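Pendwood Hall fit-out: progress report, second period
Prepared for Adjoa Essien, Odukoya Fund
From: Jade Bergeron, site lead

Summary

The room is open and in use. I would not yet call it finished, and I would ask the fund to hold the last part of the grant until the points on lighting and heat below are settled.

Lighting

Skuvo signed off the ceiling lights in July. Their sheet says the level at table height is even across the whole floor. I doubt it. Their readings were taken at midday, when the tall windows do most of the work, and no one has shown me a set taken after dark. Chibuzor Ajayi has asked twice for evening readings and been sent the midday sheet both times. The mix of round recessed lights and long linear fittings was sold to us as a saving. The price was lower, I accept that. Whether it lights the tables properly at seven in the evening is a separate matter, and we have paid for both kinds.

Ventilation

The ceiling unit runs. Nerkgate claim it can serve the room with 16 people working in it. Their figure comes from a calculation for a flat ceiling, and ours has exposed beams and a mezzanine walkway opening on to the same air. Tobiloba Nwachukwu has asked them to redo the sum. We have had a polite reply and no number.
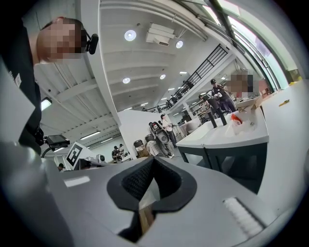 People who work up on the walkway side say it gets stuffy by mid-afternoon. That may be the sun through the glass as much as the air supply, so I am not ready to blame the unit. Nor am I ready to pay for the second one that Nerkgate have kindly quoted for.

Tables and storage

The white tables are in and I have few complaints. They are steady and they wipe clean. Storage is the weak point. The plan assumed that things would be put away at the end of each day, and the plan was wrong: boxes and tubs stay out on the tabletops because the cupboards are at the far end of the building. Oluwatosin Ogundipe would like shelving along the partition wall. I think it would fill up within a month and the tables would look the same, but it is cheap and I have agreed to a trial of 2 units.

Money

Unspent at the end of the period: £512. Shelving for the trial: £148, to come out of that. Nothing else is committed.

Still open

Evening light readings (Skuvo).
Revised air calculation (Nerkgate).
Blinds for the tall windows. One quote received, too high, second quote asked for.
Walkway railing: inspection passed, certificate not yet sent to us.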